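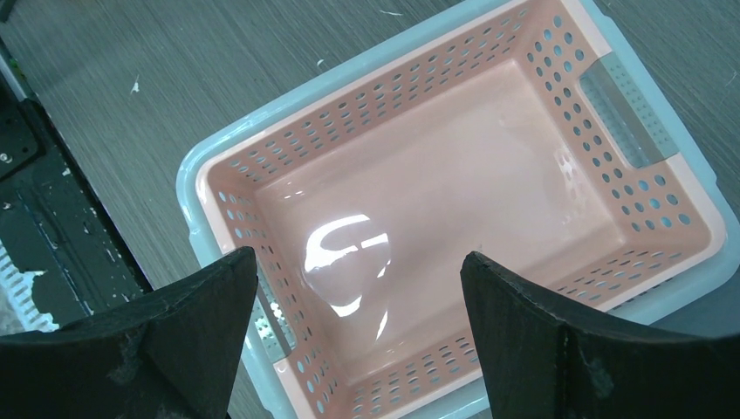
Where should a person begin when a whole room needs putting in order? Begin with one basket and one kind of thing, and leave the rest of the room alone until that basket has found its place on a shelf.

Chapter 2
Baskets, Trays and Bins

I know how tempting it is to skip a chapter on containers and hurry ahead to closets, but please stay with me for a few pages! When Shigeru Chiba and I taught our first home-keeping class, in March, we had 32 students and far too many bins, and most of the questions we heard were about which bin to buy. We had hoped to talk about folding.

A pink plastic basket with low walls and rows of oval holes is a fine thing to study first. You can see into it from the side, a slot in the short wall gives your fingers somewhere to go, and the solid floor keeps hairpins and buttons from dropping through - a small mercy, if you have ever crawled after a button. Set it in a larger blue tray and the pair can share one shelf.

In this chapter you will measure a shelf, choose a basket to suit it, and write a label that the rest of the household can read. Keep a tape measure and a pencil close by. The first exercise is on page 37.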